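**Tuesday, 07:40. Sorting cell, manual station and what follows from it**

Carrying on from the Prothero sheet. The question for this week was how much of the returns sorting at Barkis can move to the automatic cell without leaving the two people on the bench with only the awkward items. Short answer so far: less than the plan says, and the awkward items are most of the job.

Task as written: mixed small toys, one bin, paired grippers. Pick, place outside the bin, next. Bin contents not arranged beforehand. Cars land on their sides or roofs and stay that way; blocks land studs in any direction.

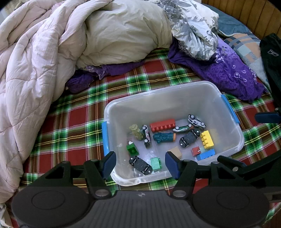 **Wendy Mottram**, process technician, handling and sorting

Log for the early session: 93 picks attempted, 71 clean at first closing, 18 clean at second closing. The remainder went down as failed and were taken out by hand.

Notes on the failures and near failures:

- Overturned cars. The chassis gives the pads a flat face, but the wheels turn if a pad closes on them and the car rolls out of the grip. Close across the body, clear of the axles.
- Blocks next to the wall. The finger needs room behind the block. If there is none, drag it towards the middle first. The plan has no drag step. It should.
- Items touching each other. Two came up together twice. Dokex logs this as one good pick, so its count is wrong by that much. Raised with them in August, still open.
- Rim. The bin rim is thick and the linkage touches it on low approaches. Come in steeper at the front corners.

Cycle time is not worth quoting yet. I was slower after the first hour, and the second closings are nearly all from that part of the session.

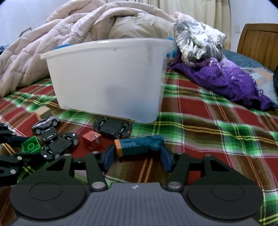 *Teal and orange toy between the pads, bin behind.*

Long pieces like the teal one can be taken end to end or across the middle. End to end needs a wide opening and the two tips are different shapes, so the contact is uneven. Across the middle is quicker but the piece can swing when lifted. I have written "across the middle, close slowly" in the method and would like a second opinion.

**Staffing side**

The Zallness estimate has the bench going from 2 people to one once the cell runs. It treats a failed pick as a pause. At the bench a failed pick means someone stops inspecting, reaches over, clears the item, checks it and restarts. That is a change of job: at present both sort and inspect in turns and swap when their hands get tired. Under the estimate one person inspects all shift and is interrupted whenever the cell stalls. No swap and no company.

Points I want in the write-up:

1. Keep both posts through the trial. Compare afterwards with real stall figures.
2. The person at the bench decides when to restart. The current draft restarts on a timer.
3. Hand sorting stays in the rota, at least one session per person per week. If they lose the feel of it they will be slow at exactly the moment the cell needs them.
4. Method changes (drag step, steeper approach) to be credited to bench staff where they came from the bench. The drag came from watching them do it.
5. Grading of damage stays with people. The cell has no view on a bent axle.

**To do**

- Repeat the run in shorter blocks with a break between, same bin.
- Ask Dokex for a separate code for double picks.
- Check pad wear at the tips before the next run. Replace as a pair.
- Send the staffing points to Prothero before the layout is fixed, as the guard position decides whether one person can reach both the bin and the inspection lamp.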